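Repair and Reuse Scheme: changes for residents and tenants

Juseck Housing Trust has completed its review of the Repair and Reuse Scheme and will introduce a number of changes from April. The scheme allows tenants, leaseholders and people living near our estates to have small electrical goods assessed and, where it is safe and sensible to do so, repaired at low cost. It also accepts unwanted goods for reuse.

The review followed a period of growing demand. Over the past year the scheme handled 800 items, of which 204 were beyond repair and were sent for recycling. Kettles, lamps, radios and vacuum cleaners made up the greater part of the work, although the number of computer monitors and games consoles has risen sharply. These take longer to assess, and the waiting time for all customers has grown as a result.

Residents who replied to the review were largely content with the standard of work. Their main concerns were the length of the wait, the lack of information while an item was with us, and opening hours that did not suit people in full-time work. The Trust accepts these points.

Opening hours

The Innes Road centre will open on Saturday mornings in addition to its present weekday hours. Staff will be at the counter to receive goods, return completed repairs and answer general questions. Assessments will continue to be carried out on weekdays only.

The smaller collection point at Zidard Court will stay open for the time being. It has no workshop, and goods left there are taken to Innes Road for assessment. Residents who need an item back quickly are advised to bring it to Innes Road themselves.

Booking and progress

Every item will need a booking. This may be made by telephone, at either counter, or through the repairs page of the Trust's website. When booking, please give the make and model if these are known, and a short account of the fault. "It trips the fuse when the lid is closed" is far more useful to the bench than "broken".

Customers will be given a reference number and told when the assessment is complete. If a repair is recommended, no work will start until the cost of parts has been agreed. Customers who do not wish to go ahead may collect the item as it is or ask us to recycle it.

Completed items should be collected within 70 days. The storeroom at Innes Road is small, and a good deal of it is at present taken up by goods whose owners have not replied to our letters. Anything left after that period will be offered for reuse or recycled, and a final notice will be sent beforehand.

What the scheme can accept

The list of accepted goods has been revised. The scheme will continue to take most small household appliances that run from a standard plug, together with battery radios, clocks and table lamps. Monitors are accepted at Innes Road only.

We are unable to take microwave ovens, electric blankets, gas appliances or any item that has been in contact with flood water. Goods with swollen or leaking batteries must not be brought to either site. Please telephone for advice before moving them.

Larger appliances belonging to the Trust, such as cookers in furnished flats, are dealt with by the estates repairs team in the usual way and do not form part of this scheme.

Charges

The assessment fee will be £2 for tenants and leaseholders. There is no separate charge for labour on approved repairs, and parts are passed on at the price paid by the Trust. Tenants who receive help with their rent may ask for the fee to be waived. Proof will be requested once and will then be kept on record, so that it need not be shown again.

Sumathi Thampi, Head of Resident Services, writes: "The fee is intended to help with the cost of testing equipment and safe disposal. We have tried to keep it at a level that will not discourage anyone, and we will look at it again when the new arrangements have been in place for a full year."

Circuit boards and spare parts

Many recent faults lie in a circuit board, where in older goods they were more often found in a switch, a plug or a length of flex. A replacement board can cost more than the appliance is worth, and for some models it is no longer sold. The scheme will therefore begin to keep usable boards and other parts from goods given for reuse. Parts will be tested before they are stored, and customers will be told if a used part is proposed for their repair.

Residents are asked not to remove boards from appliances at home. Some parts can hold a charge after the plug has been taken out – this applies to monitors in particular – and a complete appliance is also easier for us to identify.
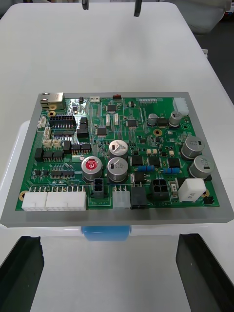 Reuse shelf at Henov House

Repaired goods that have been given to the Trust will be offered from a shelf in the foyer of Henov House. Every item will carry a test label and a price. Tenants moving into a Trust property for the first time may choose one item free of charge on showing their tenancy agreement.

Donations are welcome at Innes Road during opening hours. Please do not leave goods outside the building when it is closed.

Further information

Printed copies of the revised scheme rules, including large-print copies, are available from both counters and from estate offices. Requests for the rules in other languages should be made to Resident Services. Bookings made before the changes take effect will be honoured under the present terms.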